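Descaling the kettle with citric acid

26/06/2020

Print this post | E-mail this post
6 comments

The water at Onness comes off chalk and leaves a hard white crust on anything that heats it. I moved there from Hikport in January, and by spring the kettle had a layer on the base thick enough to chip with a fingernail. Boil times had gone up as well. I timed a full fill at 151 seconds when the kettle was new and at 17 seconds more than that before I did anything about it.

Vinegar is the usual advice. It works, slowly, and the kitchen smells of it until the next day. Citric acid is sold as a dry powder, keeps for years in a sealed jar and has no smell to speak of. I bought a bag from Marino, the hardware shop, where it sits next to the drain cleaner.

The limescale is mostly calcium carbonate. The acid reacts with it to give calcium citrate, water and carbon dioxide, and the gas is the fizzing you hear when the powder goes in. Calcium citrate is less soluble in hot water than in cold, so a solution kept at a rolling boil can leave a white deposit of its own, and that one is harder to remove than the scale. Warm is enough. I heat the water, switch off well before it boils, add the powder and leave it.
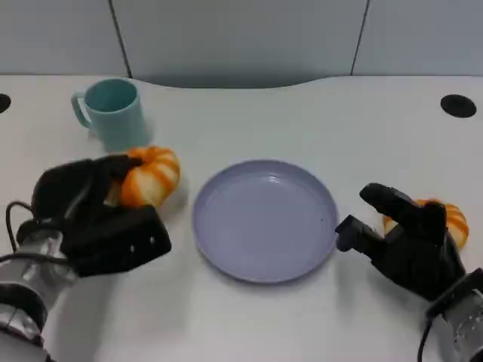
How much powder does a kettle need?

I use 13 grams to half a litre, which covers the base and the lower part of the wall. For a heavy crust, do it twice with fresh solution instead of doubling the dose.

Leave it until the fizzing stops, pour it away, rinse, then boil a full kettle of plain water and throw that out too. Mine took two rounds. The second time the solution hardly fizzed at all, and the boil time afterwards was back to within a second or two of the original.

I tried a Prarnent jug filter for a while to slow things down. It did reduce the scale, but the cartridges cost more in a month than the acid does in a year, so the jug has gone in the cupboard. Don't use any of this on bare aluminium or on marble worktops. The acid will etch both, and a splash on marble leaves a dull spot that has to be polished out.

Share (17)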